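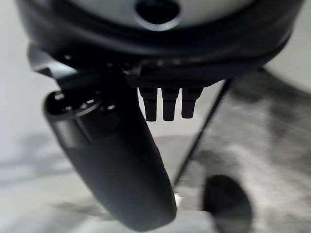 2 min read

Re: [hullell-harbour] Missing dinghy, any update?
From: Veronica Jitaru
23 September 2019

Quick one, typing on the ferry so forgive the spelling.

Liviu Bratu wrote:
> Heard the lifeboat go out again just after tea. Is this still the
> two lads from Gastholm or has something else happened? My sister
> is on the north side and says there were torches all along the
> shingle. Also is the slipway shut tomorrow, I have the van booked
> to bring the boat up.
>
> Liviu

Same search, yes. Nothing new has happened as far as I know. Two brothers, both grown up, went out from Gastholm in a grey inflatable and were due back for lunch. Their mum rang it in. Engine was a borrowed one.

Latest I have, from Charoen Intarasuk at the harbour office at ten past six:

- dinghy found upside down off the Provel light, nobody with it
- one lifejacket picked up roughly 100 yards further on, done up, so make of that what you will
- helicopter gone to refuel, coming back
- lifeboat staying out till dark at least, then they decide

Torches on the shingle were the coastguard team plus people from the sailing club. Please dont go down and join in unless you've spoken to Charoen first. They had to send somebody to fetch a couple off the rocks last night and that was one less pair of eyes.

Slipway: shut until further notice, all of it. Sorry Liviu, you'll have to move the van. Somkiat Ongart says his yard has room for 4 trailers if anyone is stuck, ring him not me.

If you were out past the light this morning and saw ANYTHING, even just a grey boat going the wrong way, tell the coastguard. Chalerm Suwannarat was hauling pots there and has already given them a time and a rough heading which they said was usefull. Anybody with a plotter, dont wipe the track.

Family are at the chapel hall and have asked not to be rung. Soup and blankets sorted, thank you, no more soup.

There's stuff going round on facebook about a body. Charoen says no. Please stop sharing it.

Will post again when I hear, signal is rubbish from here till we dock.

Veronica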